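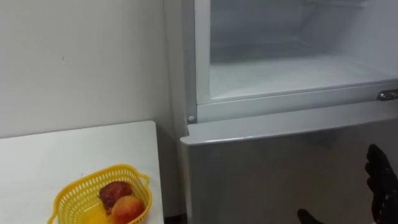

3.2 Retraits de numéros

Le corpus Notari compte 1 048 matchs de baseball.
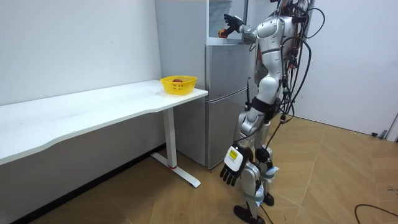
3.3 Affluence

La hausse les soirs de cérémonie s'efface dès août.
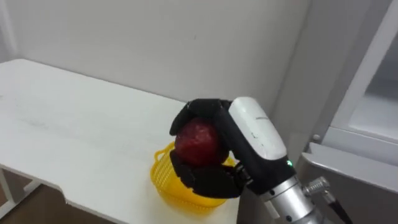 Quel club honore le plus ses lanceurs ? Erncombe, avec 29 cérémonies.

Figure 4

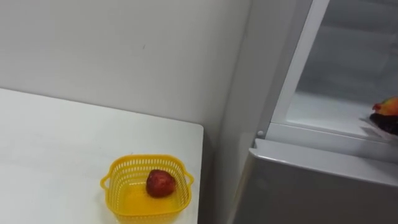 Les receveurs restent peu honorés (Wickramasinghe). Leur part varie selon le club. Un panier jaune ajouré, au coin d'une table blanche, illustre la figure 4. Les frappeurs dominent partout.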